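サルンホルム便り 研究の欄
ガラスの机に、先にさわってから始める方法について
スーチェン・ユエン
2022年4月21日

前の号で、透明な家具の上の作業がうまく進んでいないことを短く書きました。そのあと、何人かの方から「カメラを良いものに替えればよいのですか」という質問をいただきました。カメラの交換は試しましたが、私たちの困っている問題は残りました。今回は、現在使っている方法「プラトゥス」と、ヒロセの実験室で得た結果を報告します。式はほとんど書きませんので、ロボットの担当でない方も読んでいただけると思います。

問題はどこにあるか

頭のカメラから丸いガラスの机を見下ろすと、一番よく見えるのは机の面ではありません。灰色のカーペット、ガラスの下の黒い脚、床の上のオレンジ色のケーブルなどがはっきり見えます。距離の計算はこれらの模様を手がかりにしますから、机の高さを聞くと、床の高さを答えてきます。脚の横棒のところだけは高くなり、また床に落ちます。地図にすると、机があるはずの場所に、細い橋が一本かかった池のようなものができます。

もう一つの困難は照明です。天井の光がガラスに映ると、白い点がいくつも出ます。この点は本当の物体の模様のようにふるまい、しかも頭を少し動かすと位置が変わります。計算の中では、ガラスよりずっと下、床より深いところに光る物があることになります。鏡のように反対になった文字が映っていることもあり、これも同じ種類の間違いを作ります。

不透明な物については、この机の上でも普通に測れます。白いトレーは縁が盛り上がっているので、見つけやすい物です。ただし、中に白いふわふわした物を広げると、底がどこかわからなくなります。トレーの縁は測れるのに、その縁が何の上にのっているかをロボットは知らない、という変な状態になります。手を下ろす動作を計画するとき、これは危険です。指がまだ空中にあると思っている間に、ガラスに当たるからです。

最初にしたこと

はじめは、見る方法だけで解決したいと思いました。ガラスの縁は細い明るい線として見えますから、その弧をつないで円を作り、円の傾きから面を出す方法です。紙の上ではきれいに解けます。しかし縁の線は腕に隠れやすく、手が机に近づくほど、見える弧は短くなります。短い弧から作った円は、少しの誤差で大きく傾きます。つまり、一番正確さが必要なときに、一番不正確になる方法でした。

次に、ドランディッツで使われている手順を教えてもらい、机の上に印の紙を貼りました。これはよく働きました。でも、印を貼れるのは自分たちの机だけです。訪ねた先の机に紙を貼らせてくださいと頼むことはできますが、毎回頼むのは研究の答えとして弱いと感じました。さらに、印の上に物を置くと使えなくなり、作業する場所と印の場所の取り合いになりました。

プラトゥスの手順

現在の方法は、目で決められない部分を手で決めます。手順は次のとおりです。

まず、カメラの画像から「ここは信用できない」という領域を作ります。距離の値が、頭の小さな動きに対して一貫しているかどうかを調べます。反射の点は動き方が違いますので、ここで外れます。ガラスの下の床は動き方としては正しいので、この段階では残ります。

次に、縁の弧を探し、見えている部分だけで大まかな円を作ります。この円は、どこをさわるかを決めるためにだけ使います。高さの情報はここから取りません。以前の失敗がありますので、この区別は厳しく守っています。

そのあと、片方の手をゆっくり下ろし、指の先でガラスに軽くさわります。指の関節の電流と、手首にかかる力の両方を見て、両方が変わったときに「さわった」と判断します。これを離れた三か所で行います。三つの点があれば平面が決まります。四か所目は確認のための点で、平面からの差が大きければ、最初からやり直します。

最後に、その平面を地図に入れます。平面より下に見えた物は消しません。床のケーブルも脚も、あるままにしておきます。ただ、机の円の内側では、手はその平面より下に行けないという約束を加えます。消してしまう方法も試しましたが、机の外に手を出すとき、下にある物の記録がなくて困りました。見えている物の記録と、手の通れる場所の記録は、分けておくほうが扱いやすいです。

さわる場所の選び方について

一番時間を使ったのは、この部分でした。三点が近すぎると平面が不安定になります。遠くしようとすると、腕が届かないか、反対の腕とぶつかります。両腕で作業しますので、片方の手が物を持ったままでもさわれる位置を選ぶ必要があります。

初めのプログラムは、三点の作る三角形の面積を一番大きくしようとしていました。すると、いつも縁のぎりぎりを選びます。ガラスの縁では、指が面に当たったのか、角に当たったのか、力だけでは区別できません。指が縁の外にすべって、机より低いところで止まることもありました。それで、縁から手の幅だけ内側に入った場所を使うことにしました。面積は小さくなりますが、結果は安定しました。

また、トレーのような物の近くは避けます。指を下ろすとき、隣の指が物の縁に先にふれることがあるからです。五本指の手では、さわらない指をどこに置くかという問題がいつもあります。今は、一本を伸ばして残りを少し曲げた形を使っていますが、この形が最善だとはまだ言えません。指を全部開いたままでも試しましたところ、どの指が最初に当たったかを決める計算が必要になり、かえって遅くなりました。

結果

比較は、同じ机、同じ照明の部屋で行いました。作業は、柔らかい物を片手でつかみ、トレーのところへ運び、手を離して机の手前に戻るまでです。一つの方法について38回ずつ行いました。途中で手がガラスに予定より早く当たった場合と、安全のために停止した場合を、失敗としました。

カメラだけの方法では、失敗は12回ありました。プラトゥスでは2回でした。残った失敗は二つとも同じ種類で、平面は正しかったのに、つかんだ物が手の下に長く垂れて、先にトレーの縁へ当たりました。手の高さはわかっても、持っている物の下の端がどこにあるかはわからない、ということです。柔らかい物は持ち上げると形が変わりますので、持つ前の大きさを使うことができません。

時間の増加についても書きます。さわる動作をすべて入れると、作業の始まりが15秒遅くなります。机が動かなければ一度で足りますから、長い作業ではあまり気になりません。しかし、物を一つだけ動かす作業では長いと感じます。この点は、失敗の数が減ったことと並べて読んでください。

この結果を読むときの注意

机は一つの種類しか使っていません。縁が厚いガラスや、色のついたガラスでは、最初の円を作る段階が変わると思います。四角い机については、角の扱いをまだ書いていません。

床の影響も調べていません。カーペットは模様が細かく、距離の計算にとってはやさしい床です。やさしい床だから、かえってガラスの下がよく見えてしまい、カメラだけの方法に不利だった可能性があります。模様のない白っぽい床の上に机を移すと、カメラだけの方法の数字が良くなるか、それとも別の形で悪くなるか、私には予想がつきません。比較としては、これを先に調べるべきだったと反省しています。

力の判断の値は、使っている手に合わせて決めました。別の手では決め直す必要があります。決め直しの方法は作業ノートに書きましたが、日本語の版は途中までです。わかりにくい表現がありましたら、どうか直してください。「ふれる」「さわる」「当たる」の使い分けを、私はまだときどき間違えます。ノートの中では、意図した接触を「さわる」、意図しない接触を「当たる」に統一しました。この号の文章もその決まりに合わせるようにしましたが、「ふれる」が一、二か所残っているかもしれません。

これからの予定

次は、垂れた物の問題に取り組みます。考えている方法は二つです。一つは、物を持ち上げたあと、頭のカメラの前に一度出して、下の端を測る方法です。もう一つは、運んでいる間に手首の力を見続け、物の先がどこかにさわったら、その高さを端の位置として使う方法です。前の方法は動作が一つ増えます。後の方法は動作が増えませんが、柔らかい物が縁に当たるときの力はとても小さく、腕を動かすときの力の変化に隠れる心配があります。先に後の方法の記録だけを集め、小さい力がどのくらい読めるかを確かめてから決めるつもりです。

さわる順番も見直します。今は三点を決めてから動きますが、一点さわるごとに次の場所を考え直せば、早く終わる場合があるはずです。たとえば、縁の弧が長く見えていて傾きが小さいとわかっている机では、二点目のあとで止めてよいかもしれません。確認の点を省くことは、今のところ考えていません。

九月の報告会では、四角い机の最初の結果を出したいと思っています。使っていないガラスの机をお持ちのグループがありましたら、種類と大きさを知らせてください。傷のあるガラスも歓迎します。傷は縁と同じように細い光の線になることがあり、円を作る部分がどこまで間違えるかを見たいからです。

原稿は先に回覧しました。いただいた意見を、写真のあとに一つのせます。

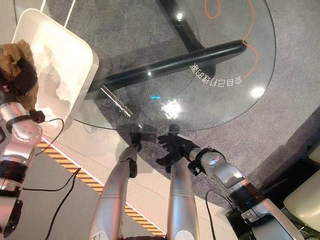
田辺敏子さんからは、三点でさわる前に机が少しでも揺れる場合を考えてほしい、という意見でした。軽い机では、指で押したときに反対側がわずかに浮くことがあり、そうなると三つの点はそれぞれ別の平面の上にあることになる。確認の点が合わなかったときに最初からやり直すだけでは、同じ揺れを繰り返して、いつまでも終わらないかもしれない。一度目と二度目の差の出方を残しておけば、測り間違いなのか、机が動いたのかを分けられるのではないか、とのことです。それから、15秒の内訳を表にしてほしいそうです。手を下ろす時間と、場所を計算する時間のどちらが長いかで、読む側の受け取り方がかなり変わる、と書いてありました。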